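Put the Date Where I Can Read It

8/27/22

I threw out a full jar of mustard last week. It was probably fine. The date on it was stamped in gray ink on a gray lid, and after turning it under the kitchen light I could make out a 2, something that was either a 3 or an 8, and a smudge. I gave up and put it in the trash. The jar cost more than I like to admit, and I had opened it once.

My argument is a small one. Food companies should print dates in the same place, in the same form, in type large enough for an ordinary adult to read without glasses. I am 60 and my eyes are normal for my age. I shouldn't need the flashlight on my phone to put away groceries.

Start with the place. On a carton of milk the date is at the top, and everyone knows to look there. On a can it is on the bottom, unless it is on the lid. On a bag of rice it might be on the back seam, inside the fold, or printed over the cooking directions so that neither one can be read. On frozen peas it is on the crimp, and the crimp is the part you tear off. Once the bag is open the date is in the garbage and the peas are in the freezer for however long they last.

Then the form. In my pantry right now there is a box of crackers marked with a month and a year, a tin of fish marked with day, month and year in that order, and a package of cookies marked with a string of 13 letters and numbers that I think contains a date. The fish is imported, so I understand how that happened. Still, if the day is below 13 there is no way to tell it from the month. I have a tin that expires either in early February or late in the fall, depending on which side of the ocean you stand on.

The words are worse. "Best by," "sell by," "use by" and "enjoy by" sit on the same shelf in the same store, and most shoppers read all of them as "poison after." With most packaged food the date is the maker's guess about when it will taste its best. Crackers go stale and chocolate gets a white bloom on it. Neither one is going to hurt you. But a person who can't tell a quality date from a safety date will do what I did with the mustard, and a lot of good food goes out to the curb.

I worked for many years in the office of a regional grocery supplier called Worgate, so I have heard the other side. Packages are printed in long runs, months ahead, and the date is added at the end by a separate machine as the product goes by. The designers leave a blank space for it if they remember to. If they don't, the code goes wherever the machine can reach. Moving it means changing the artwork or the line, and both cost money. I believe all of that. I also sat through a meeting where 40 minutes went to the shade of orange on a soup label, and the date didn't come up.

Small items get the least attention. A carton has six sides to work with, and a single wrapped sweet has almost none. People buy these by the bag, pour them into a dish for company, and throw the bag away. From then on, whatever is stamped on each wrapper is all anyone has to go by.
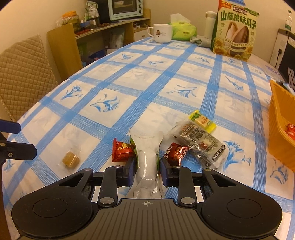 My own dish gets topped up from whatever is on sale, so the old pieces sink and the new ones sit on top. At the holidays I empty it and start over, and I couldn't say how old the bottom layer is by then. Hard candy keeps nearly forever. Anything with nuts or a filling does not, and I would like to be able to check.

The usual answer is that shoppers should use their senses. Smell it, look at it, taste a little. That works for milk and bread. It doesn't help with a sealed can, and it doesn't help my neighbor across the hall, who lost most of her sense of smell two winters ago and now depends on what is printed.

Another answer is the square code you scan with a phone. I have tried this. One took me to a recipe page and one asked me for my email address. A date is six digits and a couple of slashes. It doesn't need a website.

What I would ask for is dull. Pick one phrase for quality and one for safety, and drop the rest. Spell out the month in letters. Print it dark on light, on a flat part of the package that stays with the food after it is opened – and on small wrappers, print it as large as the wrapper allows. If there is room for a cartoon lemon or a contest, there is room for a date.

I bought another jar of mustard on Saturday's list of errands, a different brand. The date is on the shoulder of the glass, in black, and it is easy to read until you screw the lid on.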